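The great closet edit, part two (the tops)

So I finally did the tops. If you read my last post you'll remember I got through pants and jackets in one weekend and then completely ran out of steam, and the shirts and sweatshirts sat in two laundry bags behind the bedroom door for most of May. Every night I'd push the door open and it would bounce back at me. My sister Felicidad stayed over, pushed the door, got the bounce, and said "are you hiding someone in there?" and that was enough to shame me into it.

I do all my sorting on the table now. I used to do it on the bed, and the bed is a terrible place for it because as soon as you get tired you just lie down on the pile (ask me how I know). The table is the right height for my back, and everything has to be gone by dinner or we eat standing up. I put coffee on, put on a podcast about shipwrecks, and dumped out bag number one.

Okay, the method, for the people who asked in the comments. I pull everything into color groups first. I know most folks sort by type, but when I sort by color I can see what I keep buying over and over. Last time it was navy pants. This time it was pink! I would have told you I don't own pink. I own so much pink. Rose, salmon, that dusty one that looks brown at night, and coral, coral, coral.

Most of it I can trace back to one trip. Jericho and I went to see his aunt in Cabanatuan and I packed for the wrong weather, as I do, so we spent an entire afternoon going from stall to stall buying me things to wear. I paid 700 pesos for a pile of tops and felt like a genius. Half of those are still going strong. The other half have that neckline thing where it goes wavy like bacon and never comes back.

Cotton knits are what I struggle with. A button-down tells you when it's done – the collar frays or a button goes and you can't match it. A sweatshirt just gets a little sadder every year and you don't notice because it's also getting softer. So I made myself a rule. I hold it by the shoulders, I look at the cuffs, and I look at the seam where the cuff meets the sleeve. If the ribbing still pulls back after I stretch it, it stays in the running. If it just hangs there like a tired sock, it goes to rags. 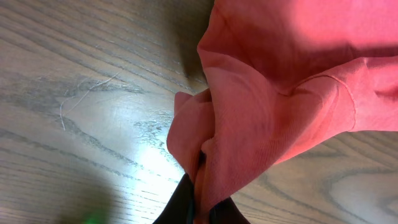
Anyway, the cuff rule got me through the whole first bag before lunch, and I was feeling pretty smug about it. Then I hit the stuff with feelings attached.

There was the gray one from when I worked the front desk at Plaltov, which I never wear and which has a coffee stain shaped like Florida. There was a striped one that belonged to Jericho, then me, then Jericho again. There was a giant green one from Abimbola, who was my roommate the year we had no heat, and we both basically lived in that thing in shifts. I texted her a message that said "GREEN ONE, yes or no" and she wrote back "if you throw that out I will drive over there." So the green one stays. It fails the cuff test badly and I don't care.

Folding! I have changed my mind about folding. For years I did the little upright rectangles where everything stands in the drawer like file folders, and for t-shirts I still think it's great. For anything thick it's a mess. They slump, they unroll, you pull one out and three come with it. So the long sleeves and sweatshirts are back to a plain flat stack: face down, sleeves across the back, sides in, bottom up once, done. If the fabric is bunched I give it a good shake first and smooth it out with my forearm, because my hands alone leave those diagonal creases that somehow set overnight.

I also bought a shelf divider. I know, I know, I said no buying organizing stuff until the organizing was finished. It's a Jovura one, it clips over the shelf edge, and it keeps the two stacks from leaning on each other and sliding down together at six in the morning. I have one complaint, and it's that I should have bought two.

Final results, more or less:

The keep stack fits on one shelf and a half. The half shelf is where the sweaters will go when I'm brave enough for part three.

The donate bag went to Efren Lagman down the street, who collects for the church sale and was very nice about me showing up right at dinnertime. He took a green-striped polo out of the top and said "this is a good one," and for a second I wanted it back. I did not take it back! Growth!

The rag pile is bigger than I'd like. I cut the worst ones into squares with my good scissors (Jericho, if you're reading this, it was the kitchen scissors) and they're in a shoebox under the sink. Old sweatshirt cotton is the best dusting cloth there is. Leave the cuffs and seams out though, they scratch, and they don't soak up anything.

And then there's a "maybe" pile, five tops, which I've put in a tote on the top shelf. I'm giving them until the weather cools off. If I haven't gone up there on the step stool to get one, off they go to Efren.

Next up is sweaters, and after that the linen closet, which I'm not ready to talk about. If you have a trick for getting fitted sheets to stay in a stack, please leave it in the comments. I've watched the video everybody sends me. I've watched it a lot.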